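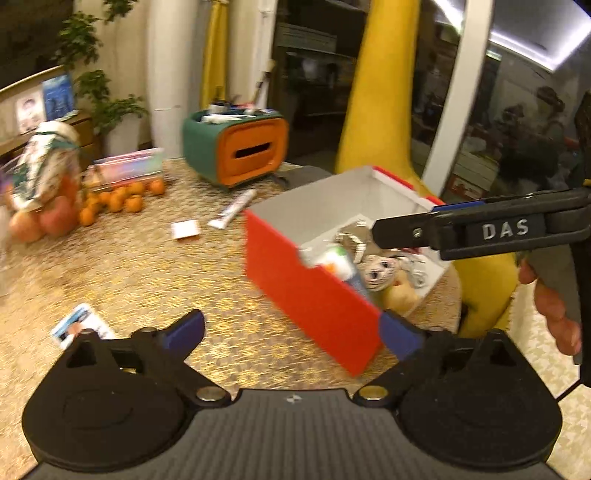 Figure 3. Open box on a patterned tablecloth, with the two blue-padded fingertips apart.

3.2 Spacing of the recast type

The Skedent face was cut for hand composition and survives at Kudham in two castings. Belay and Kirkegaard treat these as one fount, but the set widths do not agree. We measured 114 sorts from the earlier casting and the same characters from the later one, taking each width at the foot of the body, where wear is least. Lower-case letters in the later casting are consistently wider, and the difference is greatest in m and w. Capitals are unchanged.

The effect on the page is small but can be measured. In the Brirnivness almanac, set from the earlier casting, a full line holds more characters than in the Đào reprint, although both use the same measure and the same leading. The reprint also divides words more often - a result we would expect if the compositor was following the earlier copy line for line.

Proofs were pulled on smooth uncoated stock and read at 300 dots per inch. A first set of 50 proofs was discarded after the packing on the press was changed, and a second set of 200 was used for all the results given in Table 2. Accented letters were left out, as the later casting lacks several of them and the printer made up the gaps from another face.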